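Looking after the hand-held grippers at Birgate
Speaker notes, March 21, 2022

1. Opening
Say which cell this is: the Laltum table, two grippers, one operator. The Zoubi cell has its own talk. Skip the history if we start late.

2. Finger check
Done at the start of each shift, jaws fully open, nothing between them. Look at the inner faces first, then the top edges. Wipe with a dry cloth. Log the cycle count; fingers are changed at 788 cycles in this cell.

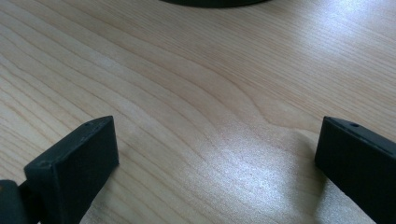 Do both fingers have to be changed at the same time?
They are changed as a pair, as a new finger against a worn one shifts the closing point to one side.

3. Zero and span
Close the jaws by hand, set zero. Open to the stop and read the span. The reading should be 80 mm at the stop. If it differs by more than 2 mm, repeat once, then take the gripper out of use. Mention the February fault at Merau: zero set with dust on one face.

4. Cables
One per gripper, looped back along the forearm. Leave the loop slack. Pull test at the plug every 200 hours. Operator takes both grippers to the table and faces the jaws inward before recording starts.
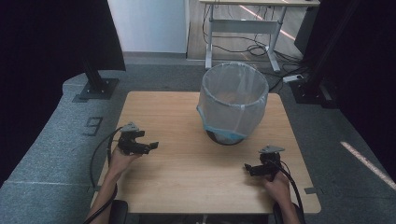

5. Spares and records
Fingers in pairs, one cable, cloths. Log sheet stays with the cell.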